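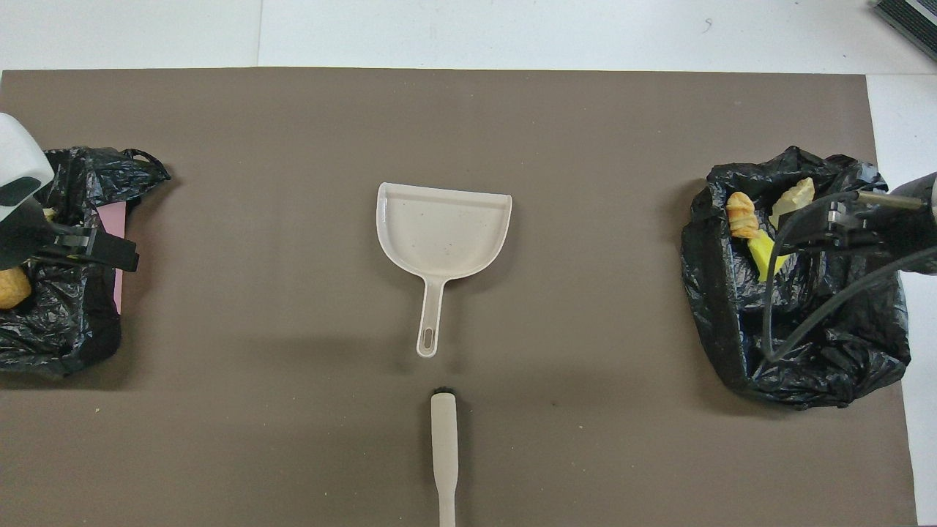
Granumard GM-2 two-arm sorting cell: floor set-up and cleaning

Lay the mat flat on a level floor, with the work area clear on all sides. Set the dustpan in the middle, scoop facing away from the operator, and the brush in line behind it. Place one open bag under each gripper. Fold the bag tops down so that the fingers clear the rim.

Cable: leave enough slack for the full reach of the arm — a tight loop will pull the connector.

After every 50 cycles, stop both arms, sweep the mat and wipe the gripper fingers with a dry cloth. Check finger alignment every 360 hours.

Spare finger set: part 131, sold in pairs
Supplier: Venckus
Page revised June 28, 2026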